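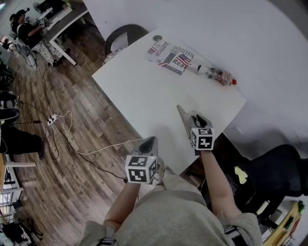 Manipulación y captura de demostraciones
Apuntes del tema 4: El cubo que no estaba donde decía estar

Lectura previa: la sección de sistemas de referencia del tema 3. Quien no la haya leído puede seguir la clase igualmente, pero va a sufrir a partir del segundo apartado.

1. Los hechos

El caso es de septiembre y ocurrió en el laboratorio de Esturero, donde el grupo de Vaida Ots recogía demostraciones con pinzas de mano para entrenar una política de manipulación bimanual. Cada pinza lleva encima un cubo con marcadores fiduciales; unas cámaras ven el cubo, el programa calcula su pose y, sumando una transformación fija, obtiene la pose de los dedos. El programa de captura era Groltik, versión interna. La tarea era modesta: coger objetos de una mesa y dejarlos en otro sitio.

Se grabaron 104 demostraciones en una tarde. Todas pasaron el control automático. Las gráficas de trayectoria eran preciosas, suaves, dignas de la portada de una memoria anual. Con ellas se entrenó la política, se cargó en el brazo de la celda de ensayo y se pulsó el botón. El brazo izquierdo hizo lo que se esperaba. El derecho bajó con gran seguridad hacia un punto situado 29 milímetros por debajo del tablero.

El tablero, como es costumbre en los tableros, no se apartó. Saltó el límite de par, se dobló un dedo de la pinza y Ryota Nagano, que estaba al mando de la parada de emergencia, llegó a pulsarla cuando el brazo ya se había parado solo. No hubo heridos. Hubo un informe, que es de donde salen estos apuntes.

2. Qué falló

El cubo de la pinza derecha se había desmontado esa mañana para cambiar un tornillo y se volvió a montar girado un cuarto de vuelta. Un cubo girado un cuarto de vuelta tiene exactamente el mismo aspecto que un cubo bien puesto, salvo que uno se sepa de memoria el dibujo de cada cara. Junpei Shibata, que lo montó, no se lo sabía. Yo tampoco.

Recordemos la cadena:

T(mundo, dedos) = T(mundo, cubo) · T(cubo, dedos)

El primer factor se mide en cada fotograma. El segundo se calibra una vez y se guarda en un fichero. Si se gira el cubo respecto a la pinza, el primer factor sigue siendo correcto: la cámara dice la verdad sobre el cubo. El que miente es el fichero. Y miente de una forma muy desagradable para quien depura, con un error constante en el sistema de la pinza, sin ruido, sin saltos y sin pérdidas de seguimiento.

Al pasar al sistema del mundo, ese error constante deja de parecerlo. Como la mano se inclina durante la tarea, el desplazamiento apunta unas veces hacia un lado, otras hacia arriba y, en las demostraciones que nos ocupan, hacia abajo justo en el momento del agarre. Los 29 milímetros son el valor de la componente vertical en ese instante, no una constante universal. Lo aclaro porque el curso pasado apareció en varios exámenes como si lo fuera.

3. Por qué no lo vio el control automático

El control comprobaba tres cosas: que el cubo se viera en todos los fotogramas, que la velocidad no superase un máximo y que el error de reproyección de los marcadores fuese bajo. Las tres se cumplían. Ninguna tiene nada que ver con el punto donde están los dedos.

El error de reproyección merece un párrafo. Mide lo bien que encajan las esquinas detectadas con el modelo del cubo. Un cubo perfecto atornillado en la posición equivocada da un error excelente. También lo daría un cubo perfecto atornillado a un paraguas.

Haruto Shimada había propuesto meses antes una comprobación de contacto: apoyar la punta de los dedos en una marca conocida de la mesa al comenzar cada sesión. Se rechazó porque costaba 3 minutos. El cambio del dedo doblado, con el pedido a Shih y la nueva calibración, tuvo la celda parada 4 días. Dejo la división para casa.

4. El segundo fallo, el que importa

Lo anterior es un error de montaje, y errores de montaje habrá siempre. La pregunta de seguridad es otra: ¿por qué un brazo aceptó una consigna situada dentro de una mesa?

La celda tenía definido un volumen de trabajo con un plano inferior. Durante la puesta en marcha, ese plano se había bajado porque daba falsas alarmas al rozar la superficie, y se había bajado con generosidad. En el historial de cambios figura el comentario «provisional». Sobre la esperanza de vida de lo provisional en un laboratorio hay abundante bibliografía oral.

Además, la primera ejecución de la política se hizo a velocidad nominal. El procedimiento pedía velocidad reducida, pero estaba escrito para trayectorias programadas a mano, y alguien entendió — con cierta lógica, hay que admitirlo — que una política aprendida no era una trayectoria programada.

5. Medidas adoptadas

Se fabricaron cubos con un pasador asimétrico, de manera que solo entran en una orientación. Es la mejor medida de la lista y la más barata.

El fichero de calibración lleva ahora el identificador del cubo y caduca cada vez que se toca un tornillo. Groltik se niega a grabar sin una comprobación de contacto de cada pinza en la misma sesión. La izquierda también, aunque se portara bien.

El plano inferior volvió a su altura y su modificación requiere dos firmas. La primera ejecución de cualquier política se hace a velocidad reducida y sobre espuma.

Las 104 demostraciones no se tiraron. Como el giro era conocido, se corrigió la transformación de la pinza derecha y se recalcularon las poses. Randa Hijazi validó el resultado contra una sesión nueva grabada en Zandotville antes de dar el conjunto por bueno. Esto fue posible porque se habían guardado las poses originales de los cubos además de las de los dedos. Guarden siempre los datos crudos.

6. Para trabajar antes de la próxima clase

a) Escriba la transformación corregida suponiendo un giro de 90 grados alrededor del eje vertical del cubo. Indique el convenio de signos; sin él no se corrige el ejercicio.

b) Demuestre que el error en el sistema del mundo depende de la orientación de la mano y busque una orientación en la que su componente vertical sea nula. Comente qué habría pasado si toda la tarea se hubiera grabado así.

c) Proponga una comprobación que detecte el cubo girado usando únicamente los datos de una demostración, sin marca en la mesa. Pista: los dedos cerrados sobre un objeto apoyado no pueden estar en cualquier parte.

d) Redacte en media página el apartado «causa raíz» del informe. Las respuestas que digan «error humano» y nada más se devolverán sin nota.

Las entregas, en PDF y antes de las 9:00. El formato fotografía de una servilleta se aceptó una vez y fue provisional.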